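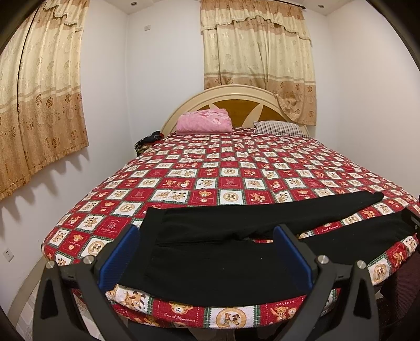
Ekel garment handling: frequently asked questions

What does Ekel do?
Ekel is a policy that predicts short gripper motions for picking up and folding clothes on a bed or other soft surface. It was trained on demonstrations recorded with the Fustivon hand-held gripper in ordinary homes.

How large is the training set?
3,000 demonstrations, collected in 289 bedrooms. Each covers one garment from first contact to release.

Why collect on real beds?
Printed sheets, dark fabric and draped edges are hard for depth-based grasp detection. A pair of black pants hanging over the front of a mattress, on a checkerboard sheet of red and white squares, gives strong edges in the background and very few on the garment. Lab tables do not reproduce this.

What is the main result?
On the Thampi test split – 50 rooms not used in training – Ekel completed the first grasp in nearly 2 times as many trials as our depth-only baseline. The gap was widest for black garments.

Does it work on other grippers?
Only on those with two opposed fingers and a similar opening width. We have not tested suction tools.

What are the known failures?
The policy sometimes grips the sheet together with the garment. Waistbands lying flat are also missed more often than hems.

Where is the code?
Training code and weights are in the Rastimetti repository. The raw video is not released.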